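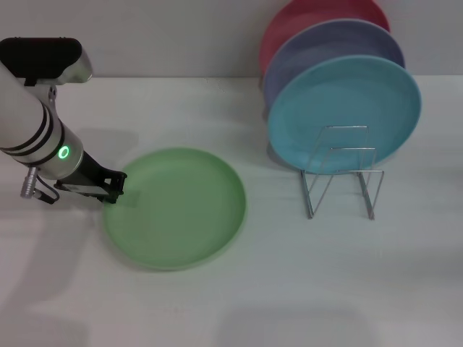 접시 꽂기 작업. 연두색 접시 테두리에 그리퍼 손끝이 가 있고, 나머지는 랙에 꽂힌 상태.

2025년 7월 9일, 102호

하반기 장비 예산 정리하는 날. 사실 지난주에 했어야 하는데 캘리브레이션 다시 잡느라 밀렸다. 오늘은 로봇 돌리면서 옆에서 견적서 펴놓고 이것저것 적어봤다. 나중에 신청서 쓸 때 여기서 긁어다 쓸 생각이라 좀 길다. 중간중간 딴소리도 섞여 있으니 같이 보는 사람은 알아서 걸러 읽어주시길!

일단 돈 얘기부터. 이번에 우리 앞으로 잡힌 게 1000만 원이다. 처음 들었을 때는 와 넉넉하다 했는데 견적서를 하나씩 받아보니 금방 없어지는 돈이더라. 로봇팔을 한 대 더 들이자는 얘기도 있었지만 이 금액으로는 어림도 없고, 있는 팔 하나를 제대로 굴리는 데 쓰는 쪽으로 마음을 굳혔다. 팔 자체는 아직 멀쩡하다. 문제는 늘 그 끝에 달린 것들과 그 주변이다. 손끝, 케이블, 조명, 그리고 접시랑 랙 같은 소품들.

그래서 오늘 접시 작업을 계속 보면서 "어디에 돈을 쓰면 내가 제일 덜 괴로울까"를 기준으로 메모했다. 별로 과학적이진 않은데 지금까지 예산 짤 때 제일 잘 맞았던 기준이다 ㅎㅎ

그리퍼

제일 큰 항목. 지금 쓰는 평행 그리퍼는 네모난 블록이나 컵 종류를 집을 때는 불만이 없다. 그런데 접시는 얘기가 다르다. 바닥에 납작하게 놓인 접시는 테두리가 낮아서 손끝이 밑으로 들어갈 틈이 거의 없다. 손끝 각도를 조금만 잘못 잡으면 테두리 위를 긁고 지나가거나 접시를 밀어버린다. 한번 밀리기 시작하면 접시가 테이블 위를 스르륵 도망가고 팔은 그걸 쫓아가고… 보고 있으면 좀 웃기긴 한데 데이터로는 못 쓴다.

Zosow에서 받은 견적이 본체 포함해서 400만 원. 손가락을 갈아 끼울 수 있는 모델이고 힘 조절 단계가 지금 것보다 촘촘하다고 한다. 영업 쪽 설명으로는 납작한 물건에 쓰는 얇은 손가락 세트가 같이 온다는데, 그 "얇은"이 얼마나 얇은 건지 도면을 아직 못 받았다. 도면 없이는 결재 안 올리기로 스스로 약속함. 작년에 도면 안 보고 샀다가 볼트 구멍이 안 맞아서 어댑터를 따로 깎은 기억이 아직도 생생하다. 그 어댑터 지금도 서랍에 있다. 볼 때마다 속이 쓰리다.

Bestby 쪽에도 문의는 넣어놨다. 거기는 본체는 그대로 두고 손끝만 바꾸자는 제안이었다. 고무 비슷한 부드러운 재질로 손끝을 덮는 방식인데 가격은 훨씬 싸고 교체도 금방이라고. 솔직한 마음으로는 이쪽이 더 끌린다. 다만 우리가 쓰는 브래킷에 바로 맞는지가 불확실하고, 두께가 늘어나면 접시 밑으로 들어가는 건 오히려 더 힘들어질 것 같다. 랙에 꽂힌 접시를 위에서 집어 올릴 때는 분명 좋을 텐데 말이다. 접시가 서 있으면 테두리를 양쪽에서 잡으면 되니까 미끄럼만 막아주면 된다. 누워 있는 접시와 서 있는 접시가 요구하는 손이 이렇게 다르다는 걸 이 작업 하기 전에는 깊이 생각해본 적이 없었다.

그래서 순서를 이렇게 잡았다. 먼저 Bestby 손끝 샘플을 받아서 일주일 굴려본다. 그동안 Zosow 도면을 받아서 손목 쪽 볼트 자리랑 대조한다. 샘플로 누운 접시까지 해결되면 400만 원은 통째로 굳는 거고, 안 되면 그때 Zosow로 간다. 예산표에는 일단 400만 원을 넣어두고 괄호로 "보류"라고 적어놓을 것. 빼놓았다가 나중에 다시 넣으려면 서류가 두 배다.

아, 그리고 손끝은 소모품이라는 걸 예산 올릴 때 꼭 써야 한다. 매번 본체 값만 적고 손끝은 한 세트로 영원히 갈 것처럼 적는데 그럴 리가 없다. 여분 세트를 처음부터 같이 사는 게 맞다. 배송비도 한 번만 내고.

손목 아래 케이블

이건 큰돈은 아닌데 계속 눈에 밟힌다. 손목 밑으로 커넥터가 내려와 있고 거기서 가는 검은 케이블이 고리 모양으로 휘어서 다시 팔 밑으로 올라가는 구조다. 테이블 위 넓은 데서는 괜찮다. 그런데 랙 쪽으로 들어갈 때마다 저 고리가 철사에 걸릴까 봐 조마조마하다. 철사로 된 랙은 걸리기 딱 좋게 생겼다. 케이블이 걸리면 랙이 딸려오고, 랙이 딸려오면 꽂아둔 접시가 다 같이 넘어간다.

해결책 후보로 적어둔 건 꺾인 커넥터로 바꾸는 것, 그리고 케이블을 손목 옆에 붙여주는 클립. Sunus 카탈로그에 둘 다 있다. 클립은 우리가 출력해서 써도 되는데, 출력물은 몇 번 꺾이면 하얗게 뜨면서 부러지는 일이 많아서 이번에는 그냥 기성품 사서 쓰고 싶다. 여기서 몇천 원 아끼자고 팔 세우고 클립 갈고 있으면 사람 시간이 더 아깝다.

여유 길이는 꼭 재고 주문할 것. 손목을 끝까지 돌렸을 때를 기준으로 재야 한다. 가운데 자세에서 재고 "오 딱 맞네" 하고 샀다가 돌리는 순간 팽팽해지는 거, 다들 한 번씩 해봤을 거다. 나는 두 번 해봤다.

랙이랑 접시

소품 예산을 얼마로 올릴지가 의외로 어렵다. 장비 심사하는 쪽에서는 접시값이 왜 장비 예산에 들어가냐고 물을 게 뻔하고, 우리 입장에서는 접시가 없으면 작업이 없다. 그러니까 항목명을 "작업 대상물 세트"라고 쓰기로 함. 거짓말은 아니다.

지금 쓰는 파스텔 톤 접시들은 마음에 든다. 색이 서로 확실히 달라서 작업 지시를 "연두색 접시를 랙에 꽂아라"처럼 쓸 수 있고, 모양이 같으니까 변수를 색 하나로 묶을 수 있다. 단점은 그게 곧 한계라는 점. 모양이 다 같으면 모델이 그 접시만 잘 집게 된다. 그래서 다음 세트는 일부러 섞어서 사려고 한다. 좀 더 깊은 것, 테두리가 넓은 것, 무거운 것. 무거운 건 지금 그리퍼로 되는지부터 확인해야 하고 깨지는 재질은 마지막에. 도자기는 손끝 문제가 정리되기 전까지는 절대 테이블 위에 안 올린다. 이건 내가 우긴다.

MacDonald에서 받은 소품 견적이 1914번. (견적번호임. 금액 아님! 지난번에 내가 이런 식으로 번호만 적어놨다가 금액인 줄 알고 표에 들어간 적이 있어서 이번에는 확실히 써둔다.) 1914번에는 접시 여러 종류랑 랙이 묶여 있는데, 묶음이라 편한 대신 우리한테 필요 없는 수저통까지 딸려 있다. 빼달라고 메일 보내놓음. 안 빼준다고 하면 수저 꽂기 작업을 하나 만들지 뭐.

랙은 두 종류를 사고 싶다. 지금 것은 반짝이는 철사라서 하이라이트가 세게 뜬다. 눈으로 볼 땐 예쁘지만 깊이 카메라를 붙이게 되면 가는 데다 반짝이기까지 하는 철사가 제일 골치다. 그래서 같은 모양에 표면이 무광인 걸 하나 구해서 나란히 비교해보고 싶다. 만약 무광에서 인식이 확 좋아지면 그건 그것대로 알아둬야 하는 정보고, 차이가 없으면 랙 탓은 이제 그만하면 된다. 나머지 하나는 칸 간격이 더 넓은 것. 깊은 접시는 지금 칸에 안 들어갈 것 같아서.

랙 바닥 고정도 생각해야 한다. 다리가 바깥으로 벌어져 있어서 서 있는 건 안정적인데, 옆에서 밀면 얘기가 다르다. 테이블이 매끈한 편이라 미끄럼 방지 패드를 붙일지, 아니면 랙이 조금씩 밀리는 것까지 작업의 일부로 볼지. 나는 후자 쪽이다. 집에서 쓰는 식기 건조대가 바닥에 볼트로 박혀 있지는 않으니까. 그래도 데이터 모으는 초반에는 고정해두는 게 진도가 빠르긴 할 거다… 이건 다음 회의 때 다시 얘기합시다. 패드는 싸니까 일단 사둔다.

테이블이랑 조명

여기는 돈을 거의 안 쓰기로 했다가 마음이 바뀌었다. 흰 테이블에 밝은 회색 벽이라 배경은 참 깔끔한데, 너무 깔끔해서 걱정이다. 이 배경에서만 잘하는 모델이 나오면 102호를 벗어나는 순간 바보가 된다. 그래서 테이블 위에 깔 매트를 색별로 몇 장 사기로 함. 나무 무늬 하나, 어두운 색 하나, 무늬가 정신없는 것 하나. 정신없는 무늬는 보는 사람도 힘들겠지만 참자. 매트는 돌돌 말아서 보관할 수 있는 걸로. 접히는 건 자국이 남아서 그 위에 놓인 접시가 기우뚱한다.

조명은 지금 그림자가 부드럽게 깔리는 편이라 당장 불편은 없다. 그런데 천장등만 믿고 가면 시간대별로 같은 조건인지 말하기가 어렵다. Sunus에 밝기 조절되는 스탠드형이 있어서 한 개만 먼저 신청하고 써본 다음 늘릴 생각이다. 두 개가 세트인 게 더 싸긴 한데, 둘 데가 없다. 이 방에 물건을 더 들이려면 선반부터 비워야 한다. 선반 비우는 일은 예산으로 해결이 안 된다는 게 슬프다.

안전 쪽

비상정지 버튼 하나 더. 이건 토 달지 말고 그냥 사자. 지금은 버튼이 한쪽에만 있어서 반대편에 서 있는 사람은 손이 안 닿는다. 랙 쪽에서 접시 다시 세팅하다가 팔이 움직이기 시작하면 누를 사람이 따로 있어야 한다는 뜻이다. 소품 세팅은 우리 작업에서 제일 자주 하는 일인데 제일 자주 서 있는 자리에 버튼이 없다니, 이걸 왜 이제야 적고 있나 싶다. 우선순위 맨 위로 올림. 연장 케이블 포함해서 견적 다시 받기. 배선은 우리가 직접 하지 말고 설치까지 넣어서 받을 것.

바닥에 작업 반경 표시 테이프도 다시 붙이자. 이건 창고에 남은 게 있을 테니 구매 목록에서는 뺀다.

유지보수랑 여분

매번 잊어버리는 항목이라 따로 뺐다. 장비를 사면 그걸로 끝인 줄 알고 예산을 꽉 채워 쓰는데, 가을쯤 되면 꼭 뭐가 하나 나간다. 작년에도 케이블 하나가 안에서 끊어져서 일주일을 놀았다. 겉은 멀쩡해서 찾는 데만 이틀이 갔고. 그래서 이번에는 1000만 원을 다 쓰지 않고 한 덩어리를 떼어놓자고 주장할 생각이다. 연말에 남으면 그때 손끝이나 매트 더 사면 된다. 다만 행정 쪽 마감이 12월이라 그 전에 세금계산서까지 들어와 있어야 한다. 12월에 주문하는 게 아니라 12월에 모든 게 끝나 있어야 한다는 뜻. 이거 헷갈려서 고생한 적 있으니까 달력에도 적어둔다.

해외 배송 걸리는 건 Zosow 그리퍼 하나다. 납기를 물어봤더니 "주문 후 안내"라고만 답이 왔다. 이런 답이 제일 무섭다. 다시 물어볼 때는 재고가 있는지, 통관 서류는 누가 준비하는지, 손가락 세트가 본체랑 같은 상자로 오는지 세 가지를 콕 집어서 물어볼 것.

우선순위 (오늘 기준, 내일 바뀔 수 있음)

비상정지 버튼 추가, 설치 포함. 무조건.
손목 커넥터랑 케이블 클립. 싸고 효과 바로 나옴.
Bestby 손끝 샘플. 무료인지 유료인지 확인 필요.
접시 세트와 랙, MacDonald 견적에서 수저통 빼고.
테이블 매트, 미끄럼 방지 패드.
Sunus 조명 한 개.
Zosow 그리퍼 400만 원 (보류). 샘플 결과 보고 결정.
예비비.

적고 보니 제일 비싼 게 거의 맨 밑에 있다. 처음에 이 돈 받았을 때는 새 그리퍼 사는 게 당연한 줄 알았는데, 오늘 접시 앞에서 손끝 들어가는 각도만 계속 보고 있으니까 생각이 많이 달라졌다. 손끝이 테두리 바로 위까지 가는 건 지금 장비로도 된다. 거기서 마지막에 파고드는 동작이 어려운 거고, 그게 손가락 두께 문제인지 접근 각도 문제인지 나도 아직 모르겠다. 각도 문제면 돈이 아니라 시간을 써야 하고. 그래서 샘플 오기 전에 각도만 바꿔가면서 한 바탕 돌려볼 계획이다. 접시는 같은 연두색으로, 위치는 테이블 가운데 근처로 고정. 각도 말고 다른 건 건드리지 않기. (나한테 하는 말)

혹시 이 글 보는 분들 중에 납작한 물건 집는 손끝 써본 사람 있으면 밑에 몇 줄만 적어주세요. 특히 접시 말고 쟁반이나 뚜껑 같은 거 해본 사람! 제품명까지 있으면 더 좋고, 망한 얘기도 환영합니다. 망한 얘기가 견적서보다 훨씬 도움이 돼요.

남은 할 일

Zosow에 도면 재요청, 납기 질문 다시.
Bestby에 우리 브래킷 치수 보내기. 캘리퍼스 배터리부터 갈기.
손목 최대로 돌린 자세에서 케이블 길이 재기.
MacDonald 답장 기다리기, 내일까지 안 오면 전화.
비상정지 설치 견적.
예산표 양식 새 버전인지 확인. 지난번에 옛날 양식으로 냈다가 통째로 다시 썼음.
선반 맨 아래 칸 비우기 (이건 진짜 해야 함).

예산표 초안은 공유 폴더에 올려놨고, 노란색 칸은 아직 금액이 안 정해진 거니까 채우지 말고 그냥 두세요.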